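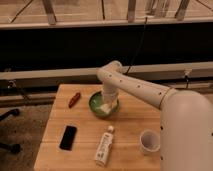 Bowl reach, clutter layout – notebook entry

9 March 2019
Entry by Nisreen Hijazi

Carrying on from the waypoint work. Goal for this session was the bowl task with other objects left on the table, as the Plurkus rules want for the second round. Last month's script assumed a clear surface and a bowl at a fixed position. Neither holds any more.

Layout used: green bowl toward the back, small reddish-brown piece to its left, phone front left, bottle on its side at the front, white cup over by the base. All of it stays put for the whole set. If anyone moves the bowl, write the new position on the sheet before running anything.

Approach. Old path came in low from the base side and crossed the cup region at a height I was not happy with. New path goes up first, swings out over the back half of the table, then drops straight down with the wrist vertical. Longer, but the only part of the arm that gets near table height is the last section, and that is inside the bowl's footprint. Joint limits are fine. The elbow ends up near the back edge, so check clearance to the rail before touching waypoint 3. I left a margin in the planner and would like it kept.

Speed. Dropped the descent to a quarter of the travel speed. The Boltunora wrapper applies one speed value to the whole sequence unless each segment is sent as its own call, so the path is now 4 calls instead of one. There is a visible pause between calls. It costs time under the scoring but I prefer it to a fast descent. Sleiman has a blending option that should remove the pause. Not tried yet, and I do not want to change two things in one session.

Results. 13 runs from the home pose. Descent finished inside the bowl on all of them. 2 stopped early on the force threshold. Both of those were with the threshold at the old value, set back in October for the hard blocks, and it trips on light contact. Raised it one step and the early stops went away. One step only. The next setting up is high enough to shove the bowl if the position is off, and then every run after that is worthless until someone measures again. 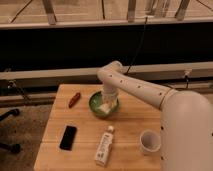
N. Hijazi

Notes on grasp height. With the gripper down in the bowl the overhead estimate is poor, as the fingers and wrist hide most of what we want to see. Detection has to be done before the descent and then trusted. I moved the capture step to the hover pose, off to one side, and the estimate is steadier. Still reads shallow by a few millimeters on white items. My guess is the lighting, which is warm and fairly dim in here, and the color thresholds were tuned in the classroom. Try again with the thresholds redone before blaming the depth code.

Clotby logging. Log files now include the segment number, so an early stop can be matched to the call it happened in. The timestamp is still written at the end of the call and not at the start. Subtract the call duration if you are comparing against video. I will fix this when I have the newer version installed, and until then please do not correct the files by hand. We had two sets of numbers for the same runs last term and lost nearly a whole session sorting them out.

Bowl position tolerance. Moved nothing on purpose this time, so no data on this. The rules allow the bowl to be placed anywhere in the back half of the surface. The hover pose as written covers perhaps the middle of that area. Toward the left end the forearm is close to full extension and the wrist can't stay vertical. Options are a tilted approach or a different elbow configuration. The tilted approach is less code. The elbow flip needs a new path out of home and another check against the rail.

To do:
– redo color thresholds under the room lights
– blending option on the travel segments only, descent stays as is
– reach test with the bowl moved left, small steps
– write down the new force threshold in the setup sheet (old value is still there)
– decide who presents the path section for the class review

Script is in the shared folder under the bowl task, previous version kept next to it. Do not delete the previous version. The block sorting demo still calls two functions from it.

Contact: ask at the robotics class desk or leave a note in the shared folder
© Robotics class project notebook
Back to top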